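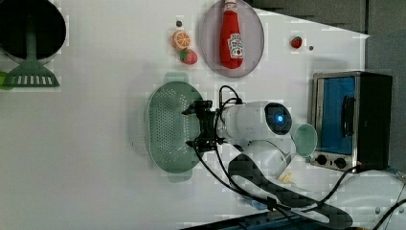 Play food on the white table, with the green colander in the middle.

I have been putting off the play kitchen for most of the summer. It started as one box of toy food from my sister-in-law when she moved out to Fandon, and over two years it grew into three boxes, a carrier bag and whatever was living under the sofa. In August I trod on a plastic carrot in bare feet for the second time in a week and decided that was enough.

The first job was to get everything in one place. I took the lot to a big table and tipped out one box at a time, sorted it, and put it away again before starting the next. I had tried doing all three at once at Easter and gave up by lunchtime. One box takes me almost 23 minutes if I don't stop to look for missing lids.

I sort by what the children do with things, so pans and tools go together, plates and anything that gets served on them go together, and fruit and veg have their own tub. Before this I had everything sorted by colour. It looked nice on the shelf and lasted until the first game of cafés.

The black pot and the green slotted turner are a pair as far as my two are concerned. The turner is long for a small child but they won't use the short one. It goes in everything, including soup, which doesn't work very well with a slotted tool, but the soup is pretend so I leave them to it. I keep both in the bottom of the play cooker now and they have stayed there.

The colander gets the most use of anything we own. It is light green and oval, with flat handles at the ends, and it has been a hat, a boat and a bed for a bear. It is supposed to be for washing the strawberries. The strawberries get washed a great deal. I looked into buying a second one to stop the arguments, then thought better of it, as we would only have had arguments about which one was the proper one.

Strawberries are the thing we have too many of. They came in with more than one set, and they are small, so they travel. I have found them in coat pockets, in the washing machine door and once in a wellington. I kept nine and put the rest in the bag for the toy library at Prornbridge. The orange slice stayed because it is the only citrus we have left and it goes on the side of every drink.

The ketchup bottle was a surprise. I had it down as one to give away, as it doesn't open and doesn't do anything, but Sanne Van Leeuwen next door told me her grandson goes straight for it whenever they visit. It has a tomato on the label and a red cap, and he puts ketchup on the cake, the grapes and the tea. So that stayed as well, with the pinkish plate it usually ends up on.

Washing was simple. Everything solid went into a bowl of warm water with a bit of washing-up liquid, then on to a towel. Anything with a hole in it I did separately, as water gets inside and stays there — I had to throw out two eggs and a pear that had gone black in the middle. If you squeeze it and dirty water comes out, I would not bother trying to save it.

For storage I bought shallow tubs from the hardware shop. Deep boxes were the main trouble before. The children couldn't see what was at the bottom, so they emptied the whole thing every time, and then I had to pick up the whole thing every time. The shallow ones hold 22 or so pieces in a single layer. I haven't labelled them. My youngest can't read and my eldest would correct my handwriting.

What went to the toy library:
the spare strawberries
a tea set with no pot
half a pizza
four identical saucepans
the cash register that beeps

Rizal Wijaya collected the bag for them and was kind about the cash register. He says they can take more plates if anyone local has some, but no soft food please, as it is hard to clean between families.

I still have the carrier bag to go through. It is mostly cutlery, I think, and a shoe.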